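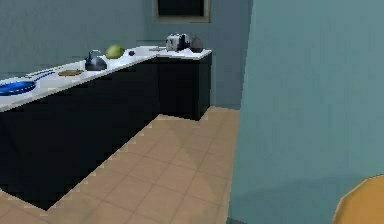 The Shared Kitchen Returns to the Regional Town

When the Ekinci Street hall closed its canteen, the town of Jita lost the only commercial kitchen that residents could hire by the hour. The consequences were slow to appear. The preserving group moved its October marmalade day to a private house, then let it lapse. Two families who had sold pickles and flatbreads at the monthly market found that they could no longer meet the registration requirements for food prepared at home. The football club replaced its winter suppers with a sausage sizzle.

The Cindeo Foundation, which funds community facilities in towns with fewer than 5,000 residents, has spent the past seven years examining what happens in places such as Jita when a shared kitchen disappears, and what is required to bring one back. Its report, released on July 8, 2019, draws on 38 kitchens in inland districts and on the booking records of those that agreed to open their books.

The records make plain reading. A well-run kitchen in a town of modest size took 794 bookings over the period of a single grant. Fewer than half were for catering in the usual sense. The remainder included cooking classes for school leavers, meals prepared for people recently discharged from hospital, funeral teas, and long evening sessions in which growers bottled fruit that the packing sheds had rejected on size.

"The building matters less than the roster," said Viola Caruso, who directed the study. "Towns will raise money for a bench and an oven with great energy. They are slower to pay for the person who answers the telephone, checks the gas and knows which group has left its stockpots behind."

Ms Caruso's team found that kitchens with a paid coordinator, even at one day a week, remained open at far higher rates than those without. The finding has caused some discomfort among local councils, whose capital programs are generally more generous than their recurrent budgets. A new kitchen can be opened with a plaque. A coordinator's wages must be found again every year.

Design has nevertheless received close attention. The report recommends that benches be provided at two heights, so that children and seated users may work alongside others, and that cold storage be divided into lockable sections. It advises against the large central island favoured in many recent fit-outs, on the ground that classes tend to gather on one side of it and leave the other idle. Ventilation is treated at length, and the chapter on grease traps will be of value to any council engineer.

The question of fees proved more contentious. At Vemik, a former railway town, the hall trust introduced a flat charge and lost most of its smaller groups within a season. It has since adopted a sliding scale under which commercial users pay in full and community groups contribute what they can, to a yearly ceiling of $500. Income has recovered, although the trust concedes that the arrangement depends on two bakers whose businesses may in time outgrow the premises.

Jita's own kitchen is expected to reopen in the rear wing of the hall. The council has agreed to fund a part-time coordinator for the first two years — a shorter term than the Foundation had sought — and applications for the position have been called. The preserving group has already asked for the first Seville oranges of the season to be set aside.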